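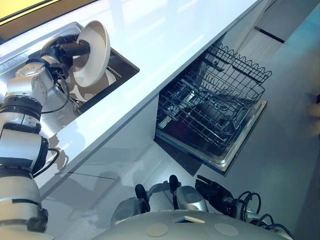 Teaching the dish job by hand

Posted 16 February 2020

The lead operator at Prundwood's kitchen lab had never worked with robots before being hired. Most of the past year has gone into one chore, moving dishes from the sink to the dishwasher, and showing a two-armed robot how it is done.

The work is remote control in the plainest sense. The operator holds a pair of controllers, and the robot's arms copy what the operator's arms do. Everything is recorded: the joint positions, the hand commands and the view from the head. Those recordings are later used to train the robot to do the job alone.

“People think I'm programming it,” the operator said. “I'm putting dishes away with somebody else's hands. They're slower than mine and they can't feel anything.”

The missing sense of touch was the first problem. A bowl held by the rim can turn in the grip, and the person on the controls finds out by looking. New operators squeeze too hard, then overcorrect. The lab tells them to stop for a moment after each grasp before lifting.

“You wait, you look, you lift. If you rush the lift, that's what the robot learns. It learns your bad habits very well.”

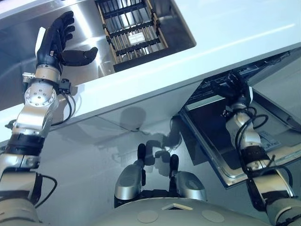
The arm that isn't busy needs attention too. Early on, operators would forget it, and it drifted as they shifted their weight. The operator now parks the left hand near the sink, open, and keeps it there until it has something to do.

“It sounds like nothing, but if the idle arm is somewhere different every time, the training has to deal with that. So I pick a spot and I stick to it.”

A session at Prundwood runs 15 minutes, followed by a break of the same length. Longer sessions were tried in December and dropped when the later recordings came out sloppy. The lab has kept 155 demonstrations of the full task so far. Many more were thrown out.

Asked what gets a recording thrown out, the operator said drops are not always the reason. “We keep some drops, if I pick the thing up again properly. Hesitating is worse – I stop halfway because I can't tell how deep the rack is, and then there are five seconds of the arm just hanging there.” 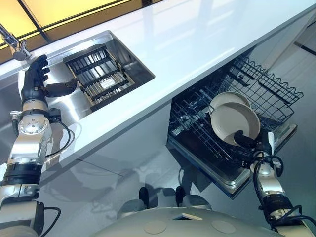 Plates are harder than bowls at the rack end. A plate has to go in on its edge, and the operator brings it down slowly with the wrist already turned. Hayes, the software the lab uses to replay sessions, shows the wrist angle as a line, and a good placement has a nearly flat one near the end.

The next step is a second site at Zimasley, with 2 new operators and a different counter height. “I want to see what they do that I don't,” the operator said. “All of this has been my way of loading a dishwasher.”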